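Bin picking tips: getting the software side to behave

Most trouble with a picking cell gets blamed on the gripper. In our shop the fixes have nearly all been in settings. These are the ones we keep taped inside the cabinet door.

Save the background again whenever the bin moves. A small shift is enough for the planner to treat a wall as free space. Clamp the bin first, then save.

Enter the bin walls as solid boxes and pad them by 12 mm. Pad the cable loop too -- most arm models leave it out, and the planner will swing it straight into a rim.

Test with mixed household items. A set of matching blocks will pass almost any grasp detector. Put in something long and flat like a spatula, a crumpled cloth, and a cylinder lying close to a wall.
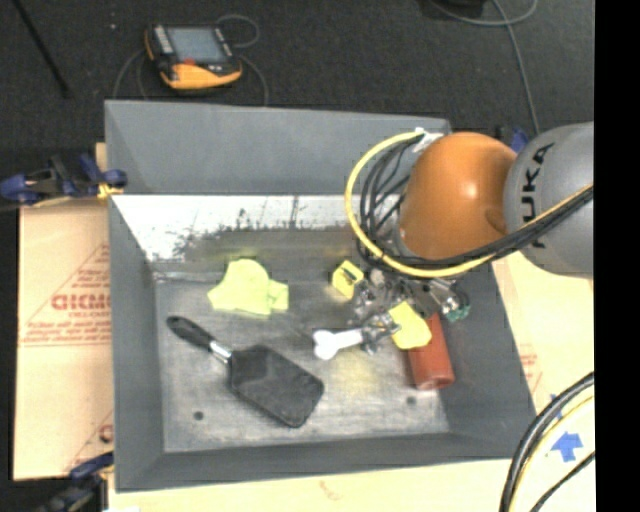

Cap the number of grasp candidates. We ran 3000 per cycle for a long time and dropped to the best 7 after filtering for collisions, with no change in pick rate. Filter first, then rank.

Dark items give poor depth readings. Take two exposures and merge them before segmenting. Turning up the lights only adds glare on a worn floor.

Log every failed pick with the depth image and the chosen pose. Delete the good ones after 6 days or the disk fills. Keep the failures.

Run new code at low speed with the pendant within reach.

Comments

Zoia Kovalchuk
Does the padding cost you picks near the walls? Ours skips anything lying against the side.

Berley
@Zoia it did for us. Use less padding for the fingers than for the wrist -- they can be set separately in most planners.

Matheson
The exposure tip worked on black handles. Still no luck with shiny ones.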